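Vandenberghe twin-arm simulation kit, long-term review

Filed under: cell setup, software, things I said I would finish in July

The Vandenberghe kit is a virtual workcell: two arms, a table, a library of household objects and a physics engine with opinions. You set the cell up on screen, tune it, break it, and only then go and bother the real one. I've had it running for 50 hours, mostly after 9 pm, and I have notes.

Installation

Painless, apart from a licence key of unreasonable length. The arms load with sensible joint limits and the grippers with silly ones. Out of the box, closing force is set to 100 per cent, which suits a car jack. I run it at 5 per cent for anything with a lid and work up from there.

Setting the base positions takes longer. The kit wants each arm's mounting point measured from the table centre, and the manual measures from the table corner. Pick the centre. Save it, close the program, open it again and check that it saved.

Objects and lighting

The Akby object pack is extra and I'd pay for it again, grumbling. My standard test table has two bottles of tea, a bubble tea on a round grey coaster, a desk globe and a black book, with a wooden shelf along the back. The straw in the bubble tea has ended more of my grasp plans than any software bug.

Shadows are better than they need to be. Both arms throw soft ones across the white top, and if you're training anything that works from camera images you'll want them on. The frosted plastic tray is the nasty one, pale on white with little but its edges and a faint shadow to find it by. Leave it in.

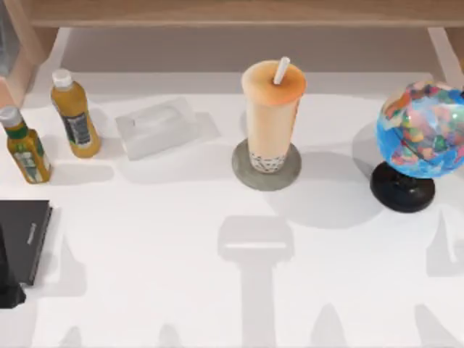 Upkeep

A simulated cell needs looking after too, which I resent. After every update, do the following:

Re-run the gripper calibration. It takes one coffee.

Check the friction values. Mine went back to default twice, and the globe left the table both times.

Clear the collision cache. Mine had reached 894 files before I found the folder, which is tucked inside another folder called Misc.

Against the competition

Plulon's package is cheaper and has a nicer colour scheme, but it handles one arm at a time. Skisteo does two arms and does them well, if you enjoy writing configuration files by hand. I've met people who do.

Verdict

Four out of five. It loses a mark for the manual, and I considered taking another half for Misc. Buy the object pack with it and turn the grip down before you press anything.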